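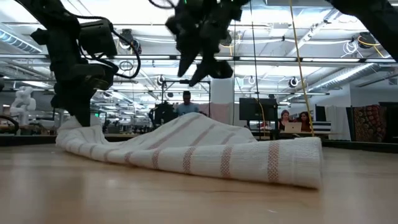 Subject: Re: [wendton-players] Is the Brilero supply pack worth it?

Hi all,

Picking this one up from yesterday's digest and trimming the quote so it doesn't go on forever:

> I'm a couple of weeks into Wendton and still flying the starter hauler.
> The store keeps showing me the Brilero supply pack and I can't tell
> if the fuel cells in it are tied to one character or if I can sell them.
> Also, does the training boost run while you're logged out? The store
> page is no help at all. Don't want to spend real money and then
> find out I've got a hangar full of stuff I can't use.

I bought that same pack back in March, so I can answer most of this. The fuel cells are NOT tied to your character. You can put them on the market at any station. The paint job is tied though, so once you click redeem it belongs to that pilot for good. I did this on my mining alt by mistake (yes, I was half asleep) and support told me very politely that it was staying there.

The training boost runs while you're logged out, but only if you have something in the queue! An empty queue still burns the timer. It lasts 90 hours, so fill up your queue first and then activate it. I'd put the long hauling skills in front, the ones you'd never have the patience for otherwise.

As for selling the cells, please don't dump them at the first station you see. The buy orders in the starter systems are terrible. I took mine over to Flestis and got 132 credits apiece, and the best offer at home was well under that. It's a boring flight but a safe one, as long as you stay on the main lane and don't take the shortcut through Lüthi. People camp the gate there in the evenings and a starter hauler pops in 2 volleys. Ask me how I know.
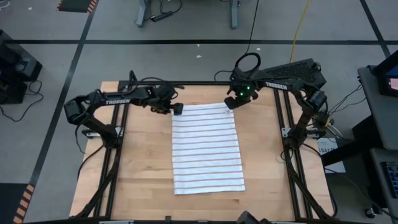
saltmarsh_hauler

One more thing, and then I'll let somebody else talk. Whoever asked last month about redeeming packs across two accounts — you can't split one. The whole bundle goes to whichever account you're signed in on, and then you pick a pilot for each item. So check the name in the top corner of the launcher before you click anything.

Is it worth it? If you were going to buy the boost anyway, sure, the cells are a nice bonus and they pay for a better hull. If all you want is credits, I'd skip it and run courier jobs for a few evenings. The ones out of Flestis have gotten a lot better with the last patch, and you'll learn the lanes while you're at it, plus your standing goes up and the broker fees come down a bit.

Does anybody know if the cells still stack with the ones from the login rewards? Mine used to show up as a separate pile and it drove me nuts. I haven't had any new ones to test with.

Fly safe!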